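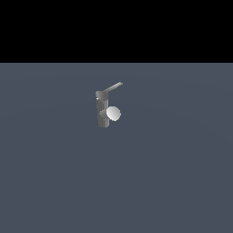

Part 2: Fitting the Hennessy under-sink water filter

Okay, so you've read Part 1, you've worked out that there's room in your cupboard, and the box is sitting on the kitchen bench. Good! This is the section where we plumb it in. I've put three of these in now (my place in Ploritthorpe, my mum's unit, and a rental with the most awkward cupboard I've ever stuck my head into), and I've written the steps the way I do them, which isn't quite the order in the leaflet.

These steps suit a cold line feeding an ordinary single-lever mixer. If you've got separate hot and cold taps it's much the same job, you just follow the cold one down.

Note: some states and councils want a licensed plumber for any work on the mains side. Check yours before you undo anything. My council was fine with me doing the filter side only, so I had the tee fitting put in by a plumber and did the rest myself.

Before you start

Clear the whole cupboard out, not just the front half. Put down an old towel and find a bucket that will really fit under the trap. You'll want a shifter, a torch, a sharp tube cutter and a roll of thread tape.

Caution: turn the power off at the wall if there's a dishwasher or a boiling water unit sharing the cupboard. Don't skip this one.

Mounting and connecting

1. Shut off the cold isolation valve under the sink, then lift the mixer lever on the cold side and let it run until it stops. If it never stops, the valve is worn and you'll have to shut off at the meter.

2. Hold the bracket against the side wall of the cupboard and mark the two holes. Leave at least 8 cm clear underneath so you can drop the cartridge out later. I left less than that the first time and had to take the whole bracket off to change a filter, which was a lovely way to spend an evening.

3. Screw the bracket up. The supplied screws are 19 mm, and that's plenty long for a standard cupboard side. Please don't swap in longer ones from the shed unless you fancy seeing the points come through next to the dishwasher.

4. Cut the tube square. Scissors squash it and you'll get a weep at the fitting, so use the cutter. Leave a bit extra, as you can always trim it again.

5. Push the tube into the inlet (blue collar) until you feel it go past the first stop and hit the second. Give it a tug. It shouldn't budge.

6. Do the same on the outlet, and run that tube up to the cold tail of the mixer using the Lullen adaptor in the small bag. Finger tight, then a quarter turn with the shifter. The adaptor has its own rubber washer, so no thread tape on that end!

7. Twist the cartridge up into the head until the arrows line up.

Note: the arrow on my cartridge was printed so faintly I had to go over it with a marker. If yours is the 703 model it's on the back, near the barcode.

Turning it on

8. Open the isolation valve slowly, a bit at a time, with the mixer lever still up. It'll cough and spit. Mine sounded like a cat with a hairball for a good while.

9. Leave it running for ten minutes. The first lot will be grey with carbon dust, so tip it on the garden.

10. Close the lever and run a dry tissue around every joint. A tissue shows up a tiny leak much better than your finger does. Check again before bed, and again in the morning.

Caution: cold water only. If your hot and cold tails look the same, feel them before you connect anything. Hot water wrecks the cartridge housing.

If the flow is weak

Check for a kink behind the bin first. Then check that the isolation valve is all the way open, and after that pull the aerator off the end of the spout and rinse it. Work on the pipes can knock loose grit along the line and it all ends up there. If it's still a trickle, your pressure may be low to begin with, and Part 4 covers testing that.

Part 3 is about changing cartridges. I do mine every November so I don't forget.

Comments (3)

The tissue trick found a leak on my outlet that I'd missed twice. Cheers.

Does the Lullen adaptor fit a Rornby mixer? The tails on mine look skinnier.

Reply from the author: It didn't on my mum's, I needed a reducer from the hardware shop. Take the old nut in with you and match it up.

We use cookies to remember your preferences. Accept | Settings

Last updated 4 Aug 2018 | Contact | Back to top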